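Notebook > Family Table > Bayram Breakfast

4 min read

I have wanted to write about Bayram breakfast for ages, and now that I've finally been to one I can't stop talking about it! My neighbor Ertuğrul Tatlı invited me over at eight in the morning, and I walked home again at nearly four in the afternoon with a jar of quince jam under each arm.

If you've never sat down to a big Turkish holiday breakfast, clear your day. I thought I knew what I was in for, because I've had the cafe version with the olives and the white cheese and the boiled egg. But at a family table the food just keeps arriving, and it arrives on little plates, and every little plate has a story. The tomato paste with walnuts was his aunt's. The butter with honey was for the kids and everybody stole it from the kids. Then came a pan of eggs with peppers (I had three helpings, no shame), and flat breads filled with greens, and tea. So much tea.

The plates were my favorite part. Ertuğrul's grandmother bought a set in 1963 when she got her first apartment, and the family still has most of it. They're small and thin with a brown line around the rim, and they only come out twice a year. He let me help wash them, which felt like a very big deal, and I have never been so careful with a sponge in my life.

Of course I came home and wanted to do it all myself. My friend Shalini Pant loves a project as much as I do, so we spent a whole evening in December on the phone planning a breakfast for our own crowd. She was in charge of bread and pickles. I took eggs, cheese and anything sweet. We wanted everything on small plates, the way they do it at the Tatlı house, and between us we owned eleven. Eleven! So I started hunting.

Thrift stores are wonderful for this. People give away saucers because the cup broke, and you can pick up a very decent one for next to nothing. I now have 47 small plates and not one full set, and I love them all. Blue ones, cream ones, two with roosters. My rule is that it has to stack and it has to hold a spoonful of jam without the jam running off.

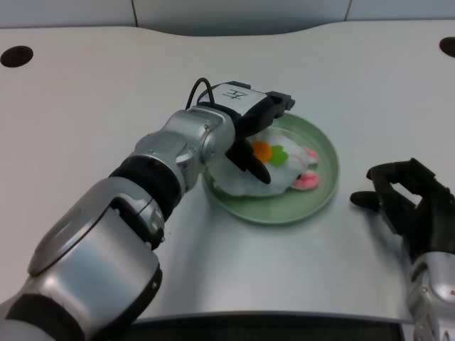
Pale green, my color of the year.

We ended up with 20 people, in shifts, on every chair I own plus the piano bench. Shalini's lime pickle went next to the feta and it was so good that I've been eating the two together ever since. Ertuğrul came with his sister and they fixed my tea, very politely, by pouring it out and starting over. I'd let it boil - don't let it boil - and I'd used far too few leaves.

A few notes for next year, mostly for me. Slice the cucumbers last. Double the honey butter. Put the bread at both ends of the table so it doesn't have to travel. And get up at five, because six was too late for the eggs.

I'm going to write up the walnut paste next, once his aunt tells me how much pepper goes in. She says "enough."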